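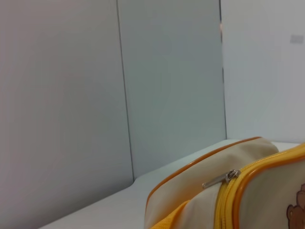

The Bag That Wouldn't Let Go

October 1, 2021

If you have ever fought with the zipper on a child's pencil case, you will have some sympathy for the robot at Greco, the little automation shop in Bornley that has spent much of this year teaching a machine to handle soft things. Boxes it can manage all day long. Pouches are another matter, and one afternoon in January a pouch got the better of everyone.

The arm had picked it up nicely enough by the top edge, and then it was told to open its fingers and it simply didn't. The grip sensor, made by Filtside, had lost the soft fabric somewhere along the way and was reporting an empty hand. So the arm went back for another try, still holding the bag, and then another, swinging faster each time (68 passes, according to the log!) until a guard tripped and shut it down. 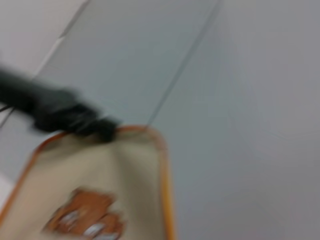 The gripper meets the pouch at its orange-trimmed edge.

Nobody was hurt, I'm glad to say, but the team took it seriously all the same. Work stopped for 6 days while they went through the code with a visiting engineer from Clistgate. These days the arm gets 3 tries at a pickup and then waits, quite patiently, for a person to come over and look. The sensor has been swapped as well, and the stop button now sits where you can reach it from either side of the table.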